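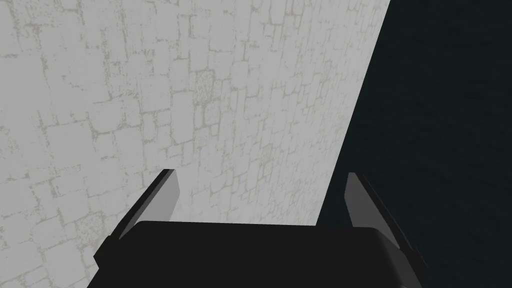 Oct 12, 2021

Open day at Botutside. Got there early and parked behind the loading dock. Sign-in was on paper, one pen. Nosipho Nel ran the morning session and Jaxon MacLeod took the afternoon, which was mostly sales and which I left before the end.

The simulator took up most of the morning. They do all their first-pass work in it before anything goes near the hardware. View is from behind the gripper, looking along the fingers. Two flat fingers, plain grey faces, black palm. The model is coarse, no screws or cable runs on it, and Nel said that was on purpose, as the collision shapes are simple too and she would sooner have the picture agree with the physics. Fair.

The stone wall is a stock texture. I asked if the mortar lines had any depth and they do not. It is a flat plane with a pattern on it, so the planner sees one surface and the camera sees a lot of blocks. Karabo Makhubela asked whether that throws off the vision side. Answer was "sometimes", followed by a chart I could not read from the third row. Lighting is flat as well and the gripper throws no real shadow on the stone. I would want shadows before I trusted any distance estimate from that camera. Wrote this on the feedback card.

Figures I copied down: 300 simulated approaches per batch, 200 of them with the start position shifted at random. Each batch runs overnight. 9 batches so far on the current finger shape. She did not give a success rate and two of us asked.

Coffee at the break was in the hallway. Talked to Zlata Koval from Sasimell, who is weighing up the same controller we are. Her main complaint is the licence, priced per seat and not per arm. She has 5 people who need to open the software and one arm. Our ratio is worse. She is going to send me the quote they got so I can compare it with ours. Must remember to send her the mounting drawings in return.

Hardware demo after the break. The arm was behind a polycarbonate guard and slower than I had hoped. It moved castings from a tray to a fixture. One stop, cleared from the pendant without opening the guard, cause given as a joint limit. Cycle time was not posted. I timed a few on my watch but people kept standing in front of me, so I won't put the numbers here.

Questions still open:
- Does the simulator export contact forces or only positions?
- Who supports it after install, Botutside or Prelel?
- Can the finger plates be swapped without a new calibration?

Ntombi Fourie wants a page on this before the budget meeting in November. My view at present is that the simulator is useful for reach and clearance, and unproven for grip. I would ask for a trial on our own parts, at our site, before paying for anything.

Drove home by the river road. Construction at the bridge again, one lane. Left the visitor badge on my jacket and will have to mail it back.

2 comments
Share
7 shares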